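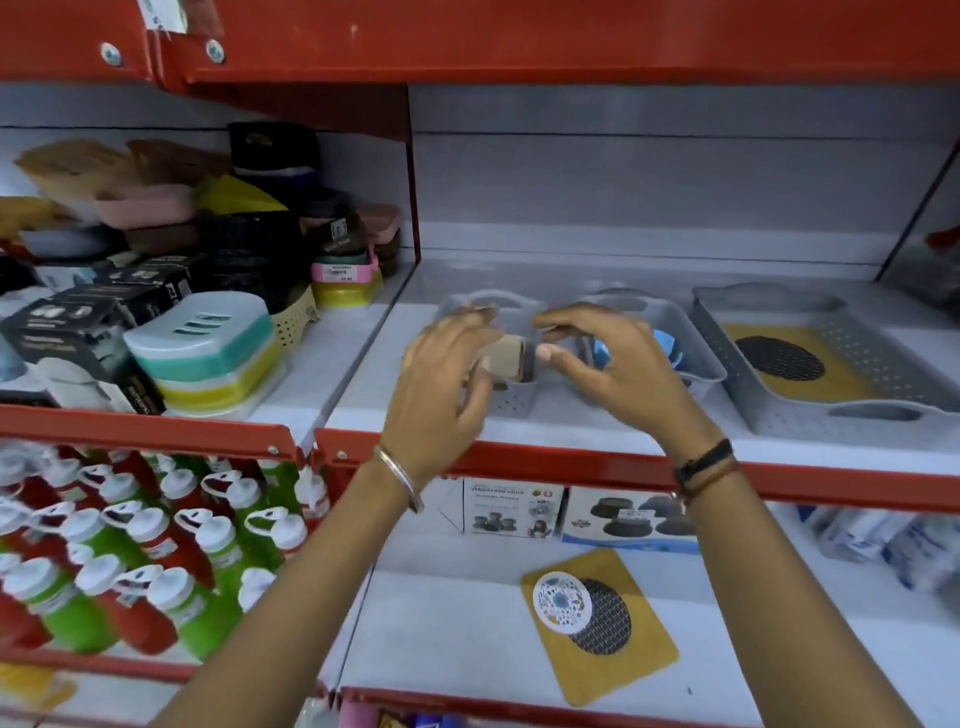

Household goods shop becomes test place for robot hands

The automation company Jutance has started to compare two robot grippers with the help of a shop that sells plastic goods for the home. The test began in March and will continue until both grippers have done the same list of tasks.

The first gripper, the Wamex, has two flat fingers. The second, the Addo, has three soft fingers which close by air pressure. Both are mounted on the same arm and use the same wrist camera, so that the result depends on the gripper and less on the rest of the system.

Before the robots try a task, a person does it by hand at the shelf, and the work is recorded from the height of the head. The team wants to know how people take a small item, turn it and put it in a basket when other baskets stand close to it. Soap dishes, bottles with flip-top caps and perforated baskets are all in the program.

"In our laboratory we had one box on one table, and every gripper was good," said Abrehet Abera, who leads the test. "In a shop the things are standing very near to each other. The fingers need space also on the outside, and we did not measure this before."

The list has 103 items. In the first round the Wamex picked up and placed 51 of them without help. The Addo was better with round and smooth items, but it was slower, and it had difficulty with thin edges such as the lid of a soap case. Its fingers are also wider when they are open, and two times they pushed a neighboring basket out of its place.

Almost 800 recordings of human work are now stored. Kelly Barbosa, who is responsible for the camera, said that the hands often hide the item in the most important moment. A second camera at the side of the shelf will be tried in the next round. She would also like to repeat the lower shelves, where the light is weaker.

The owner of the shop, Gus Dunleavy, gives the team one row of shelves every Wednesday before opening time. He asked for only one thing, that the goods go back to the correct shelf.

Jutance has not decided which gripper it will use. A third model, from the manufacturer Grosine, is expected to join the comparison later. It will get the same list of items and the same arm. The company said that it will publish the results for each item, including the failed attempts.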